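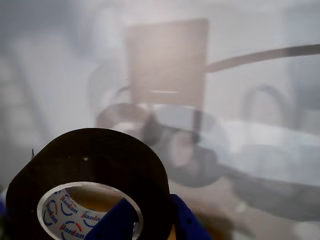 Black Adhesive Tape in the Teaching Workshop: A Review of the Large Roll

Prepared for the Equipment and Consumables Series, Jirkbridge Workshop Service
Reviewed by Shiuli Haque, with bench notes from Lakmal Weerasinghe and Eilif Blomqvist
16 January 2025

Purpose of the review

The Workshop Service maintains a list of approved consumables for use in its teaching rooms, stores, and packing area. Adhesive tape is the item most often requested and the item most often returned to the stores half used. Staff had asked whether a single large roll of black tape could replace the assortment of smaller rolls now kept in the drawers, and whether the quality was good enough for bundling, labeling, edge marking, and the closing of cartons.

The roll under review has a matte black outer surface and a white cardboard core. The inside of the core carries the name Jianlan in dark blue lettering, repeated, each time with a curved blue and red swoosh. The remarks that follow apply to the rolls received by the Service. They should not be read as a judgment on every tape sold under that name, as the Service has not handled any others.

How the tape was used

Rolls were issued to three work areas: the teaching bench, the stores counter, and the packing table. Users were asked to carry on with their ordinary tasks and to write down anything that slowed them or caused them to reach for a different product. No laboratory measurements were made. The Service does not own equipment for testing peel strength, and a review of this type is concerned with whether the tape is pleasant and dependable in everyday hands.

For comparison, each area also kept the tape it had been using before. At the bench this was the narrow black roll supplied by Akanda. At the packing table it was the clear carton tape supplied by Istitz.

Unwinding and tearing

The tape comes off the roll evenly. There is resistance at the start of each pull, and then the strip releases at a steady rate without the jerking that several users disliked in the narrow roll. The noise is moderate. Mr. Blomqvist, who shares a room with the front office, noted that he received no complaints from his neighbors, although he had received a number of them about the clear tape.

Tearing by hand is possible but untidy. The strip stretches a little before it parts, and the torn end tends to curl back on itself. For bundling cables or closing a bag this is of no consequence. For edge marking, where a square end is wanted, scissors or a knife should be used. Users with limited grip strength found hand tearing difficult, and the Service recommends that a pair of blunt-nosed scissors be kept with each roll.

Finding the end of the tape was the most common annoyance. On a matte black surface the edge of the last strip is hard to see, particularly under the older ceiling lights in the stores. Folding over a short tab after each use solves the problem. Unfortunately it depends on every person doing it, and the roll at the stores counter was left without a tab on most evenings. Ms. Haque now keeps a paper clip under the loose end, and this has worked better than the printed reminder.

Size and handling

A large roll has obvious advantages in a room where supplies run out in the middle of a class. It also has drawbacks. It is heavier in the hand than the narrow roll, and a person working on a ladder or under a table will notice the difference within a few minutes. The diameter is too great for the desktop dispensers already owned by the Service. Two members of staff attempted to fit the roll to the dispenser at the packing table, and in both attempts the outer layers rubbed against the housing until enough tape had been used up.

The roll stands on its side without trouble and will also hang from a stout peg. Hanging is preferred. A roll laid flat on a dusty bench gathers lint along its rim, and once the fibers have reached the adhesive edge they are carried along with each strip. Wiping the side of the roll with a dry cloth removes most of them. Users should also expect the black surface to show every pale fleck and crumb that lands on it. This does not affect performance, but it makes a fairly new roll look neglected.

The cardboard core held its shape in all three areas. The bench roll was dropped on several occasions during classes and continued to turn freely on its peg. A core that goes oval is a frequent reason for discarding tape early, so this result was welcome.

Performance by task

Bundling. The tape performed best here. It wraps closely around cords, dowels, and rolled drawings, and it grips its own back surface well. Bundles made at the start of the review remained closed on the shelf throughout. When they were opened, the tape came away from plastic-coated cord without tearing the coating. A little residue was left on bare wood and was rubbed off with a fingertip.

Edge marking. Strips laid along shelf fronts and on tabletops stayed down well on clean surfaces. The flat black finish is easy to see against light colors and does not throw glare back at the reader. On the painted shelves in the stores, two strips lifted at the corners after the shelves had been washed. Mr. Weerasinghe pressed them down again and they have stayed in place, but the Service would not rely on this tape in a location that is washed daily.

Labeling. White and silver markers both write on the surface. Silver was the more legible of the pair. Ordinary ballpoint pens leave no readable mark. The ink should be given a minute to dry before the label is handled, as several early labels were smeared by users who pressed them down straight after writing.

Carton closing. Results were acceptable on light cartons and disappointing on heavy ones. The seam held, but the slight stretch in the tape allowed the flaps to rise when cartons were stacked. The clear Istitz tape remains the better choice for anything that will travel. A further consideration is appearance: black tape hides printed handling symbols, and the packing area had to reprint a number of address labels that had been partly covered.

Temporary repairs. Users applied the tape to a split binder spine, a loose drawer front, and the torn corner of a floor mat. The binder repair was neat and has lasted. The drawer front came loose again once the drawer was loaded. The mat repair was withdrawn on safety grounds before any result could be recorded, and staff are reminded that damaged mats are to be reported to Brittany Morin and taken out of use.

Removal and residue

Removal was tried on glass, painted metal, varnished wood, and coated board. The tape left glass and painted metal clean. On varnished wood it left a faint line at the edges, which came off with warm water and a little dish soap. On coated board it lifted the printed surface in every trial. Users should not apply it to display boards, certificates, or book covers that are intended to be kept.

Pulling slowly and at a low angle gave better results than pulling sharply upward. The difference was most noticeable on strips that had been in place for several weeks.

Cost and supply

The rolls were obtained through the Mokum supply desk as part of a mixed order. The price per roll was higher than that of the narrow tape, as would be expected from the size. Janaka Fakir of the purchasing office advises that the larger roll reduces the number of separate requests his desk must process, and that a saving in staff time should be weighed alongside the price. He also notes that a department ordering a single roll will pay more in delivery than one that waits for the quarterly order. The next of these closes in April.

Storage should be considered before any large order is placed. The rolls are bulky, and the consumables cabinet in the teaching workshop was designed around smaller stock. Rolls stacked high on their sides showed slight sticking between neighbors when the cabinet was warm. A sheet of waxed paper between them prevented it.

Rating

The Service scores consumables out of 10 under each heading.

Unwinding: 8
Hand tearing: 5
Hold on clean surfaces: 8
Clean removal: 7
Ease of storage: 6
Suitability for general workshop use: 8

Recommendation

The large black roll is approved for general use at the teaching bench and the stores counter. It is recommended for bundling, for marking shelves and tabletops, and for light labeling with a silver marker. It is not approved as a replacement for carton tape, and it should not be used for electrical insulation, for which the Service holds a separate rated product in the locked cabinet.

The narrow Akanda roll will remain on the list for work on ladders and in confined spaces, where its lower weight is a real benefit. Departments that already hold stocks of it should use them before ordering the larger roll.

Each area adopting the large roll is asked to provide a peg at shoulder height or lower, a pair of scissors, and a paper clip or other marker for the loose end. Comments on the tape may be left in the consumables book at the stores counter. Entries should give the surface, the task, and the length of time the tape was in place, as remarks such as "did not stick" cannot be followed up.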